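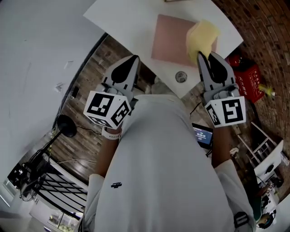

On Saturday I visited the open day of the design school in Pudon, together with my colleague Vsevolod Nazarenko. We both teach first-year students at home, and we wanted to see how other teachers organize a project course.

The doors opened at 11, and already there was a line for the coffee. The course we came for lasts 16 weeks and is led by Kyrylo Fedoruk. He gave a short talk in the Petrauskas hall, which has 196 seats, and nearly all were taken. His students do not receive a topic in the first two weeks. They must go out, talk with people in the Vutine district and come back with a problem — a small one, he repeated this several times.

One group had worked on the bus stop signs, which older passengers could not read in the evening. They showed us four versions made of cardboard. The third one was the ugliest, and I liked it the most.

Later I asked Kyrylo how he gives grades for such work. He grades the notebook and the final presentation, half and half, and the notebook must be handwritten. Vsevolod did not agree with this rule and they discussed it until the lunch was finished.

I took home a copy of the course plan and want to try the two weeks without a topic in September, with my smaller group first.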